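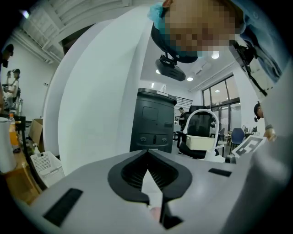 Office move, still going. White basket on the mesh chair = best removal van in the building.

Elmarie Magagula
Thread, because I've been at this all day and need to moan somewhere. We're shifting everyone at Dirnodia from the ground floor up to the railing level. One desk at a time. No lift big enough for anything useful.

Elmarie Magagula
Basket system goes like this. One basket each. Everything off your desk goes in it — mugs, chargers, the plant if it'll fit. Basket goes on a chair, chair goes wherever it's going. Stole the idea from my mum, who moved a whole kitchen that way.

Elmarie Magagula
Baskets came from Trarard, the plain ones with no lids. Do not get lids. People see a lid and think they can pack to above the rim and then sit on it.

Elmarie Magagula
The black cabinet. Oh the cabinet. Measured it, measured the stairs, measured the cabinet again. 5 cm in it at the turn. Leaving it til last and hoping somebody decides they love it where it is.

Elmarie Magagula
Blue chair by the windows is staying put, before anyone else messages me. It's the only decent spot to sit with a coffee and it gets the daylight. Have put a note on it. Note has already been moved twice.

Elmarie Magagula
Things found so far behind and under furniture: a Braviritz catalogue, one glove, eighteen pens (I lined them up, I needed a break), and a birthday card for someone who left in October. Signed by everybody. Never given. Posting it tomorow.

Elmarie Magagula
Tip if you're doing this yourself: label the chairs AND the baskets. We only did the baskets. Eight identical black mesh chairs and every single person can tell which one is theirs by "the feel of it". Half an hour on that.

Elmarie Magagula
Someone's asking about cables. Freezer bag, name on the bag in marker, bag goes in the basket first so it's at the bottom. Yes it's annoying to dig out. Less annoying than a loose one round your ankle on the stairs.

Elmarie Magagula
Meesuk are bringing lunch so everything stops for noodles. If you're upstairs already come down, I'm not carying bowls up there as well.

Elmarie Magagula
Back on it. Two more baskets, then the low furniture by the glass, then I look at the cabinet again and probably go home.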